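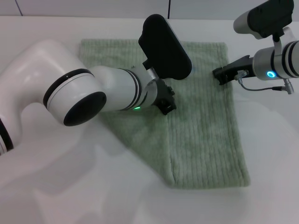 Good practice on the two-arm bench — gallery page

Put together Monday for the Uvanbridge crew, and for Gorkton when they start up their own bench. Short version of the house rules. Long version is in the Noiphan binder, 416 lines of it, nobody has to read it in one sitting. Comments to Chalerm Duangkaew please.

Towel fold, pale green terry on the white top

Both grippers at the cloth, left one pointing down onto it, right one at the upper right corner. Hands stay out of the whole area while the arms are powered. Doesn't matter if the cloth looks crooked. Stop first, then reach.

Slanted bottom edge

Lower left corner is folded under, so the bottom runs at a slant. Log it as is. Do not tidy the towel mid-run and then mark the run clean — we had 8 of those in August and had to pull every one.

Lights

Green on the left arm, blue ring on the right. Different units, different color codes, so don't read one by the other's chart. Both charts go on the wall by the door (Gorkton: print yours bigger than ours).

Cable by the right wrist

Thin gray one, loops under and goes to a small silver plug. Check the loop before every session, by eye and then by hand with power off. If it's tight, re-route it. No tape on the moving parts, ever.

Table top

Nothing on it except the job. No mugs, no phones, no hex keys. Yes, even for a minute.

Sign-off

3 names on the sheet before the Mosetti script runs unattended. Initials are fine if we can read them. Run 1086 has a squiggle and we still dont know who that was.

More pictures when the second bench is up. Old rules sheet is void, please recyle it.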